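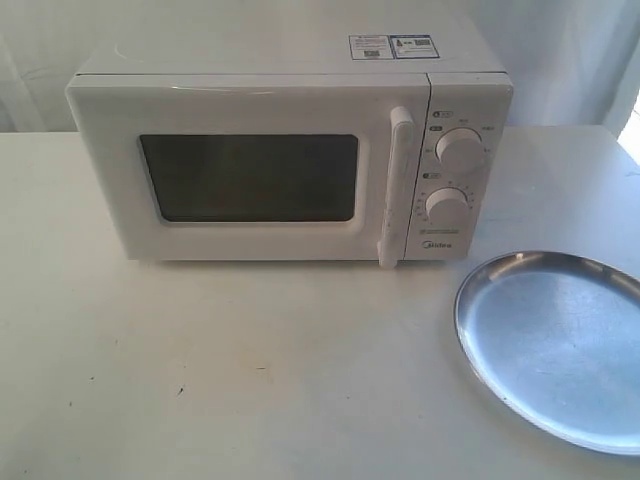 White oven, white table, white cloth. Door shut, steel tray out front on the right.

Handle pose jumps between two answers, planner believes both

skonia_lab_rat
Task is open door, put tray in, close door. I'm stuck on "open door." The handle estimator gives me a pose that flips between two spots about every second frame. One is the handle. The other is the white border around the window, which as far as the segmenter cares is also a tall white thing next to a dark thing. Planner takes whichever came last and replans with great confidence.

Depth on the casing is mush. The window is worse, it reads as a hole. I have 937 labeled frames and the network has learned that kitchens are white.

Already tried: more exposure, less exposure, swearing.

joldale
Your backdrop is the same color as your oven. Hang up a green bedsheet and go home early.

skonia_lab_rat
Then it works in front of green bedsheets. We had a guy do that last November and his demo lasted until somebody moved the sheet.

pmk_2072
Don't estimate the handle at all. Fit the box first. You've got a big dark rectangle with rounded corners, that's the best feature on the whole appliance. Get the window, get the door plane from the window border, then handle is a fixed offset to the right of it. Two knobs farther right as a sanity check, stacked one over the other. If your "handle" is left of the window, reject it.

joldale
So now he needs a model per microwave.

pmk_2072
He has one microwave.

joldale
Today.

Bianca Filip
I'd split the difference. Use the layout as a prior and let the detector argue with it. We do this in Wokum: each part gets a pose and a covariance, the parts are tied together in a small graph, and the planner isn't allowed to see anything until the graph settles. The flip you describe is a two-mode posterior being reported as a single pose. A filter on top will average them and you'll reach for the middle of the window.

skonia_lab_rat
Reaching for the middle of the window is exactly what it did Monday after I added a filter. I was going to leave that out of the post.

Bianca Filip
Everybody has added that filter. Log both hypotheses with scores and see if the wrong one ever wins by a lot. If it doesn't, hysteresis alone may get you moving.

dumitrescu_fan
Nobody's asked about the tray. Polished rim, shallow dish, lying flat on a pale table. Your depth there is going to be fiction. I'd worry about that before the door.

skonia_lab_rat
Tray is fine, I fit an ellipse to the rim in RGB and assume it's on the table plane. Don't look at me like that.

dumitrescu_fan
And when it's hanging off the side of the image, like in your picture?

skonia_lab_rat
Then it's a slightly creative ellipse.

pmk_2072
Constrain the radius. You own the tray, measure it.

joldale
Now it's a model per microwave AND a model per tray. Great general-purpose system you guys are building.

skonia_lab_rat
Update, Wed 27 September. Window first, handle as offset, both hypotheses kept, planner gated until one leads for 5 frames in a row. Flipping is gone on the recorded bags. Haven't run it on hardware. Radius is now a constant in a yaml file, sorry joldale.

joldale
What's the yaml file called

skonia_lab_rat
general_purpose.yaml

Bianca Filip
Can you post the gating code? Our timeout is ugly and I'd like to steal a better one.

skonia_lab_rat
Mine is a while loop with no timeout. Give me a day.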